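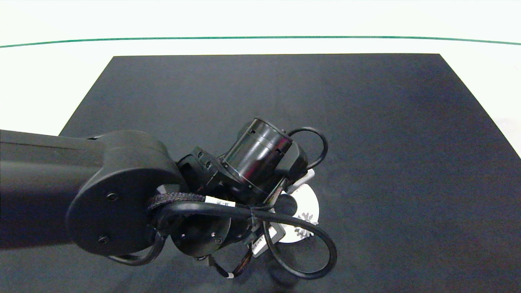
Bench mat, white table: setup and edge check

22 Nov 2020
Entry: J. Keskinen. Read and amended by Joni Jääskeläinen where marked JJ.

Purpose. Get the dark gray mat to lie flat on the white tabletop and stay put, decide how we clean it, and write down its position so that it can be put back after the table has been wiped. The old mat from Druritz went out in May and the notes on it were never finished.

Material. Mat from Stinon, charcoal gray, matte, short side trimmed by us to 700 mm. The order sheet gives no composition. By eye and hand it is felt-like. Joni thinks there is a foam layer in it. I have not cut through the offcut to find out. Offcut is in the drawer under the Manninen cabinet, marked with the order sheet number.

Storage. It came rolled, face in. Left under the spare shelf boards for 41 hours before use. The corners still lifted when the boards came off, the two at the wall end more than the others. Rolled it the opposite way by hand, gently, and put it back under the boards overnight. Acceptable after that. Next time ask for it flat packed, or roll it face out on arrival.

Trimming. Steel rule, new blade, several light passes. A single heavy pass on the offcut dragged the face and left a ragged edge. Cut from the face side. The trimmed edge goes toward the operator side of the table and is the one used for alignment.

Placement. Trimmed edge parallel to the table edge, set back 120 mm. Measure at both ends, not in the middle. Pencil ticks on the tabletop at each end; they come off with the white eraser and nothing else has been tried. Press down from the center outward with the flat of the hand. Sliding the mat into place pulls the near corners up.

The white disc with the printed gear graphic is used loose on the mat. No tape. Tape residue was the reason for throwing out the previous mat.

Contrast. The white top is much brighter than the mat under the overhead lights. With the lights full on, the top washes out next to the mat and small marks on it are hard to find by eye. Pencil ticks in particular. Dimmed one step and they were readable from a standing position. Left the lights as they were and went over the ticks with a softer pencil.

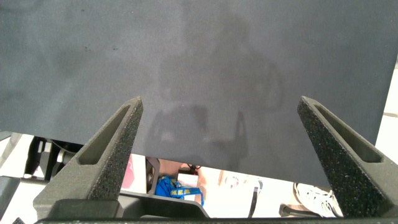

Surface tone. The gray is not the same from every side of the table. Some of this is nap direction: brush it one way with the palm and it goes lighter, brush it back and it goes dark again. Some is lint and does not brush out. To separate the two, always brush toward the wall before looking for dirt. Anything that still shows is dirt or wear.

Cleaning, tried on the offcut only:
Lint roller: picks up fluff well, raises the nap a little. Fine for weekly use.
Dry brush, soft: good for dark specks, poor for fluff.
Damp cloth, water only: lifted a dust mark, left a darker patch that was gone by the next morning.
Zurimcombe cleaner: left a ring. Do not use. The ring was still there after 19 hours and I stopped checking.

Vacuum not tried. JJ: tried it on the offcut later the same day, small nozzle, low setting. It lifts the piece off the table unless somebody holds the edge. Cleans well otherwise.

Movement. Pushed sideways on the mat with the heel of my hand at each corner and rechecked the ticks. No shift I could measure at the near end. The far end moved slightly and I pressed it back. The tabletop had been wiped with the general spray before the mat went down, and the underside grips less on that film. For the next placement wipe with plain water and let the top dry completely.

JJ: would prefer a thin non-slip sheet underneath. It adds height, and a soft layer under a soft layer makes the edge harder to feel. Agreed to leave it out until there is a measured shift at the near end.

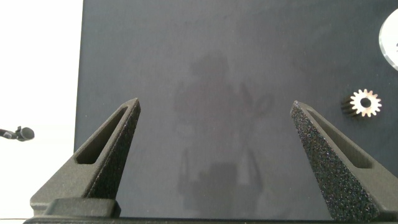
Can the mat be turned over when the face gets worn?
Only as a stopgap. The back of the offcut is smoother and shinier than the face, so it reflects the overhead lights, and loose items slide on it more easily. If it has to be turned, write it in this book and put the trimmed edge back on the same ticks.

Open items
Ask Stinon for the composition and whether they will supply it flat.
Check the wall end corners again after a week without boards.
Remove Zurimcombe from the shelf over this table. Joni has it.
Second mat in the same gray, if the price holds.

JK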